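Call for participants: household chores study, Ballow

We're looking for 50 people to come and do housework with us! Stomau is running a study at its Ballow workshop on a question we get asked at every barbecue: can machines do the chores yet? Our answer so far is "a few of them, slowly, on a good day", and we'd love your help working out where the line sits.

What you'd be doing

You'll spend a session in our mock-up flat, which has a kitchen, a laundry nook and a lounge room. For the first part you do ordinary jobs your own way: wiping a bench, pairing socks, unpacking groceries, clearing up after breakfast. Then you pick up one of our hand-held grippers and have a go at the same jobs with two fingers instead of ten. It's harder than it sounds and most people end up laughing at themselves over the tea towels. After that there's a cuppa and a chat with Nidia Ospina about what was easy, what was fiddly and which job you'd hand over tomorrow if you could.

We also have a smaller shop-floor group with our partners at Sotelo, covering shelf facing, flattening cartons and sorting returns. If you've worked in a supermarket, hardware store or op shop, please say so when you apply. People who have stacked shelves for years know things about boxes that we've been slow to learn.

Who we're after

You need to be 16 or over (under 18s will need a parent or guardian to sign the form). No technical background is needed, and we're very keen to hear from left-handers, people with arthritis or reduced grip, and anyone who reckons they're hopeless around the house. The gripper is squeezed with one hand and can be swapped between hands whenever you like. Chairs are available for every task and the whole flat is step-free.

The jobs that beat us

Bastian Rieger keeps a list of chores our arm can't manage. Folding a fitted sheet is on it, naturally, but so is picking up a single grain of rice. Wiping is a funny one. The arm can go back and forth all afternoon, but deciding that a surface is clean, or spotting the one crumb that's left, is something you do at a glance and it mostly doesn't.
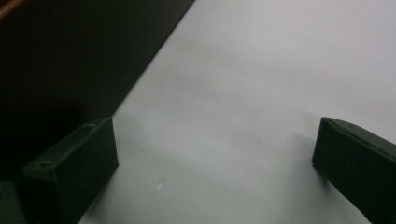 Gripper open over a pale surface, with one tiny white speck between the fingers.

Payment and practical bits

You'll receive a $50 grocery voucher for the session, and we cover parking or your bus fare. Sessions run through June, with morning and evening times. Wear comfy clothes and closed shoes. Your hands and the work in front of you will be recorded; faces won't be, and you can ask us to delete your recordings afterwards.

How to apply

Ring the workshop on extension 815, or leave your name at the Ballow front desk with the times that suit you. Zorica Gashi does the bookings and will ring back to sort out a session. Bring a friend if you like, as we can usually book two people side by side.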